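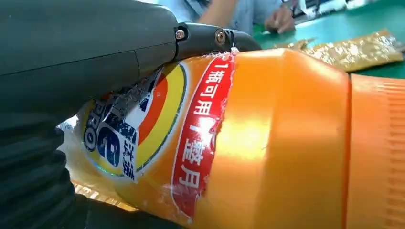
Strap anchor rework, Kettle crossbody, second sample

Saturday, bench by the window. Carrying on from the last entry. The Kettle sample came back from wear with the left strap anchor pulled out of square and the stitch holes starting to run together. The right anchor is sound. Both were made the same way from the same side of leather, so the first thing was to find out what differs.

Took the left anchor off completely. Cut the thread from the inside, pulled the tab and cleaned the old contact cement off with a crepe block. The tab had been cut across the belly end of the hide. Bend it and it stays stretched. The right tab is from nearer the back and springs flat again. I had marked both on the pattern as "any direction" and that note is now struck out. Tabs are to be cut from the back or upper shoulder only, long side parallel to the spine.

Holes. The old spacing was 3 mm, pricked in a box with a cross. Where the cross meets the corners of the box there are two holes nearly touching, and that is where the tear began. The cross adds nothing I can measure and it weakens the corner. New layout is a plain box with rounded corners, same spacing, and a second row only along the bottom edge. The top edge stays single so that it can hinge a little when the strap is lifted.

Reinforcement. The original had none, only lining cloth behind the panel. Tried two backings on offcuts:

– Non-woven stiffener, ironed on. Easy, lies flat, but it creases sharply when the bag is folded and the crease shows through the front.
– Thin veg tan, skived to nothing at the edges, glued grain side to the lining. Slower. No line visible from the front after folding.

Went with the veg tan. The patch must extend past the stitch box on all sides or it simply moves the weak line to a new place. Cut it as an oval. A square patch printed its corners through to the front on the Brendel tote last winter and I do not want that again.

Pull test. Hung the offcuts from the beam clamp and loaded them with the bucket and shot. The old layout, cut from belly, let go at 31 kg. The new layout with patch was still holding at 57 kg, at which point the D-ring opened at its join and dropped the lot. So the anchor has not been tested to failure, only the ring. The rings are the unwelded sort from the Cornholm box. They are fine for key fobs and should not be on a bag that will hold a laptop. Moved the box to the lower shelf and relabelled it.

Welded rings: Deltano have them in the 20 mm size in brass and nickel but not in the antique finish. Asked for a sample of the nickel. If the antique is needed, the alternative is to buy brass and darken it here, which rubs off wherever the strap clip runs. I would sooner change the clip and buckle to nickel and have everything match.

Thread. Kept the same waxed polyester, 0.8 mm. Tried linen on one offcut for comparison. It looks better and sits down into the groove nicely, but the cut end frays unless it is glued, and the wear on the back of the anchor is against clothing. Polyester, ends melted and pressed.

Glue. Left the cement too long on the first patch and it would not grab. The workshop was warm. In August weather it wants assembling as soon as the shine goes, and the tin time should be ignored.

Edges. Bevelled front and back, sanded, two coats of edge paint with a light sand in between. The second coat has a small bubble near the top left corner, from shaking the bottle instead of stirring. Leave it on this sample, it will not be sold.

Strap itself. No change to length. The adjuster holes are punched too close to the fold and the last one is unusable with the keeper in place. Move the whole row towards the tip by one hole. Pattern card corrected in red, not yet recut.

To do before the third sample:

– Recut the strap pattern and throw the old card away.
– Repeat the pull test with a welded ring and a proper shackle in place of the bucket handle.
– Skiving knife needs stropping, it dragged on the second patch.
– Check the Brendel tote anchors for the same crossed box. I think they have it.
– Ask whether the lining can be dropped in after the anchors are sewn. At present it goes in first and the repair meant opening a side seam.

Comments

bridle_end: Agree about the cross. We stopped using it on halter tabs years ago. Did you back-stitch at the top corners or just finish anywhere?

Reply from the bench: Finished on the bottom edge, three back-stitches. Nothing ends at the top.

saddlecloth: What weight was the veg tan patch before skiving?

Reply from the bench: 1.2 mm. Thinner would probably do.

Bench notes – contact the workshop through the enquiries page – All text copyright the workshop – Back to top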